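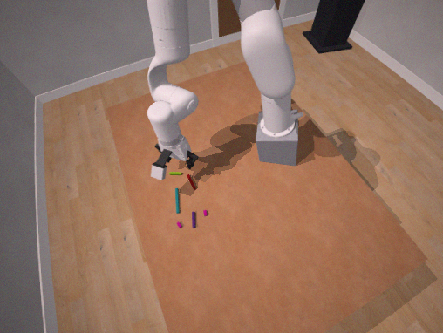

Simulation Failure Analyst, Manipulation Group
Drullport site, with part of the week remote by agreement
Fixed term, 11 months, extension possible

Rakora is hiring one analyst to work on a gripper fault that passed our simulation checks and then showed up on hardware. The job sits between the simulation team, led by Diệp Từ, and the cell safety team, led by Toàn Văn. You will report to Diệp Từ.

Background

In July a test arm at Drullport closed its fingers while the controller still held an "open" command. The arm was in slow mode inside a fenced cell. No one was hurt. One finger pad was torn and the wrist joint went into protective stop. The same pick sequence had been run in simulation before release and was logged as a pass.

The first review, written by Uyên Lương, found two separate problems. The finger position reported to the controller could lag the true position after a wrist stop. The simulator did not model that lag at all, so any sequence that depended on it would pass. The review also found 23 logged hardware runs with the same pattern at a smaller size. None of them had tripped an alarm.

The lag has been worked around with a hold timer. The timer costs cycle time and does not remove the cause. We also do not know how many other released sequences passed in simulation for the same reason.

The work

The test set is tabletop-style picking of small parts, run on a floor-level work area: short and long bars, and stubby pieces, set down with gaps between them. Most of the simulated scenes have the arm on a fixed pedestal beside the parts. You will:

— Rebuild the July sequence in the simulator with the finger lag included, and show that it fails in the same way.
— Write a fault injection module for gripper feedback: late, frozen, offset and missing values.
— Rerun the released pick sequences against it and sort the results by severity.
— Go through the 23 hardware logs by hand. Several have gaps in the time stamps, and these need to be marked and left unfilled.
— Sit in on hardware repeats with Hưng Đinh, who runs the cell. You will not need to operate the arm alone.
— Write up each finding so that a cell technician can follow it without access to the code.

Rendering quality is outside the scope of this post. Shadows in the current viewer are coarse, and there is a separate ticket for that. Contact, timing and reported joint state are what matter here.

What we need from you

At least 2 years of work with a physics simulator for robot arms, in industry or in a lab. Python, and enough C++ to read a driver and change it safely. Practice in reading joint logs and finding where the command and the measured state part ways. Clear written English.

It would help if you have written a fault report that was later used to change a procedure. Please attach one if you are free to share it. Names and part numbers may be blacked out.

A degree is not required. Knowledge of the Zostness log format is useful but can be learned in the first weeks; the parser is poorly documented and you will probably end up fixing it.

Safety conditions

All hardware work is done behind the fence with a second person present. Anyone on the cell may call a stop at any time and does not need to justify it first. New staff complete the cell induction before entering, including staff who have worked with arms elsewhere. The reduced speed limit set after the July fault stays in force until Toàn Văn signs it off, and this post has no authority to lift it.

Practical details

Full-time hours. Cell time is booked in blocks, usually in the morning from 7:30. You would be on site for those blocks and may work from home otherwise. The office is in the Hà building, second floor. The cell is on the ground floor, with step-free access from the loading side.

How to apply

Send a CV and a cover note of no more than one page to Tùng Hứa in the hiring office. In the note, describe one case in which a simulated result and a hardware result disagreed, how you found the cause, and what you would check sooner next time. Cases where the cause was never found are acceptable.

Short-listed applicants will be given a log extract and about 6 hours of paid time to write a short analysis, followed by one interview with Diệp Từ and Toàn Văn. The extract comes from a closed case, and your analysis will not be used in our own work.

Applications are read as they arrive. The post stays open until filled.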